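Visit Report: Royal Tour Collection, Fukusine Costume Museum
04/05/2023

Members of the Brullska Society for Court and Ceremony visited the Fukusine Costume Museum to view its new display on the clothing of royal tours. A party of 22 made the trip. The Society thanks the museum for opening the galleries an hour early.

The museum holds 3,189 items connected with royal households in Europe, of which 200 are on show at present. The first room covers arrivals. Coats, hats and gloves worn on airport steps and railroad platforms are arranged by country visited, with the printed program for each day placed beside them. Members noted how often a color was chosen to honor the host nation.

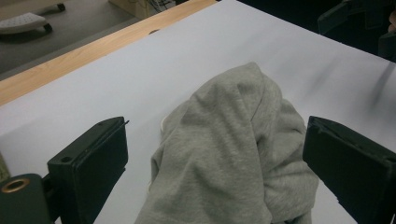

The second room deals with state dinners. The Benedetti loan, a group of evening gowns on view until January, takes up the long wall. Lighting is kept low and several members found the labels hard to read. The museum has been asked to consider a large-print guide.

After lunch the party was received in the Pirnus Wing, where staff gave a talk on how a royal wardrobe is planned. A tour of ten days may call for more than 30 outfits, each listed with its shoes, its order of wear and a substitute in case of rain. Questions from members dealt mainly with repeat wearing, which the museum's records show to have been common among younger royals well before the press took notice of it.

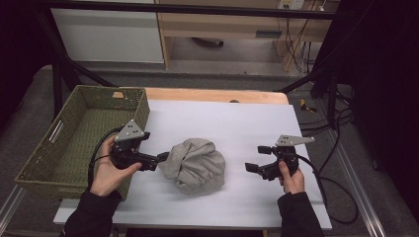 Gray cloth on a covered tabletop, with a hand-held gripper on each side.

The library next to the wing keeps press cuttings and seating plans. Access is by written request, and two weeks' notice is required. Copies may be ordered at the desk.

Members wishing to join the next visit should write to the Society's office. The fare and the museum entry fee are payable in advance, and lunch is not included.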